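Tenants' group asks Liltmont to show its workings on "whole-home" appliance cover

DARKPORT, March -- Darkport Renters and Householders has today called on Liltmont, which sells repair cover for kitchen appliances in the town, to publish the claims figures behind its new Naidu plan. The group says it has read the plan's terms from start to finish and is not persuaded that most households would be better off with it.

The Naidu plan is advertised on buses, on the back of parking tickets and in a leaflet that came through many doors in the harbour wards last month. It promises "peace of mind for every machine you own". The terms run to 40 pages. Page 3 takes out any machine over seven years old. Page 11 takes out seals, hoses, filters, shelves, door handles and "parts subject to ordinary use", a phrase the group has asked Liltmont to explain twice, in writing, without getting an answer.

"I would like to know which parts of a dishwasher are not subject to ordinary use," said Florian Arnaud, who wrote the group's response. "I have had one for nine years and the things that have gone wrong with it are a hose, a filter and a door seal. Under this plan I would have paid every month and then paid for all three."

The leaflet also says that 91 per cent of customers are "satisfied or better". The group asked how many customers were surveyed, when, and whether they had made a claim. Liltmont replied that the survey was carried out "across a representative base". A customer who has never rung the helpline may well be satisfied with it, and the group does not think that figure should be on a leaflet until the rest is known.

Small machines are the part of the plan that has brought in most of the letters. Countertop models are popular in Darkport's older flats, where there is often no room under the worktop, and Liltmont lists them as covered. The small print treats them as "portable goods", which have to be posted to the repairer at the customer's cost, in the original box. Many people threw the box away on the day the machine arrived. 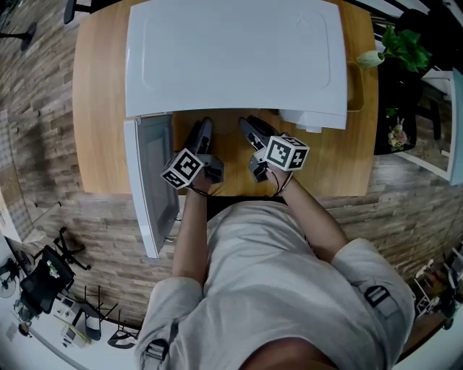

Sérgio Cordeiro wrote to the group that he had been quoted more for the postage than he had paid for the machine second-hand, and that the helpline then offered to sell him a box. He has since cancelled, and says he was charged a 20 pound closing fee that he cannot find anywhere in the terms.

Liltmont has said that the posting rule is under review. The group welcomes this -- with some caution, as the same words were used about the old Umus plan, which was reviewed for two winters and then withdrawn from sale with the rule still in it. People who had Umus cover were moved across to Naidu at the higher price unless they wrote in to object. The letter telling them so was headed "Good news about your cover".

The group is asking Liltmont for the following: the number of claims made and refused under Umus; a plain list of covered parts, on one side of paper; an end to the original box rule; and refunds for anyone moved to Naidu without having agreed to it. It has given the company until the end of April to reply.

The group is not telling anyone to cancel. Some people with several new machines and no savings may find the plan suits them. It does suggest reading pages 3 and 11 first, and checking whether the maker's guarantee is still running, as the plan pays nothing while it is.

A petition with 3000 signatures will be handed in at Liltmont's Darkport office next month. Paper copies can be signed at the library desk until closing time.

ENDS

Notes to editors

Darkport Renters and Householders takes no money from repair firms, insurers or shops. Copies of its letters to Liltmont, and of the replies it has had, are available on request. Florian Arnaud is available for interview in the mornings.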